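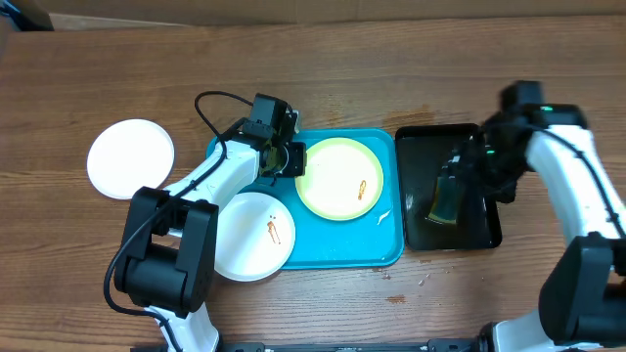

Nelu Lazăr wants the Hastmont supper moved back indoors, and after last summer's wasps I can't say I blame him. He told me so twice on the phone before I'd even found a pen! The town has now decided, though, and the long-table supper stays outside on Furstead Street for another year, on the first Saturday in August.

Tickets go on sale at the library this morning, Tuesday, July 30, 2019, and they're $2 for kids and $3 for everybody else (same as last year, hooray). Bring your own plate and fork, please. The paper ones blew all the way down to the Heria bridge last time and I was still picking them out of my hedge at Halloween.

Matei Bakery is doing the rolls again, and I hear there'll be a plum cake too, though they wouldn't tell me how many. Soup is up to the neighbors. If you're signed up for a pot, drop it at the church side door by four, with your name on the lid this time!

The supper brought in $2,000 last summer and all of it went to fixing the pool steps. This year's money is meant for shade over the bus stop. Nelu says he'll be there anyway, at the end farthest from the jam.

Furstead Street closes to cars at two, so move yours before lunch.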